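Section 4. Recording your first set of episodes

By now your gripper should be paired and calibrated (if it isn't, go back to Section 3, I'll wait). This section covers the Prudthorpe fridge task, which I like as a first one because there's a lid, a deep compartment and a divider to work around — plenty for the model to learn from.

Before you start, wipe the lens, set the fridge on the table and open the lid all the way. I do my recording with the lid already up and save the opening motion for its own task. Mixing the two made a real mess of my labels!

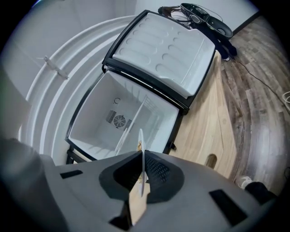
Ludger Wiegand
Data collection lead, Edum project

1. Hold the gripper low over the near side of the table and point it at the open compartment. Check the preview: you want the finger plate and the inside of the fridge both in view.

2. Press record and hold still for 2 seconds. The Morkard software uses that pause to find its starting position.

3. Move in toward the divider at an easy pace. Think of how you'd reach in for a yogurt when you're not very hungry.

4. Do the move on your task card, then back out the same way you came in. Try not to scrape the walls (I still do it now and then, and those takes get tagged "contact").

5. Hold still again, press stop and give the take a label right away. I once left 37 of them for after lunch and had to watch every single one again.

Note: A set is 60 good takes. Shift the fridge a little after every few, turn it some, and come at it from the other side of the table too. If all your takes look alike, the model will only ever know one fridge in one spot.

Note: Fumbles are fine as long as you recover. Keep those and label them "recovered". Toss a take only if tracking dropped out or you forgot the pause in step 2.

Caution: Look where you're stepping. Your eyes will be on the fridge, and cables on the floor are easy to catch with a foot.

Caution: Keep your fingers clear of the finger plates while they close.

If the upload screen shows error 13, the Seidel dock has lost its connection. Unplug it, plug it back in and start the upload again — your takes stay on the gripper until the upload finishes.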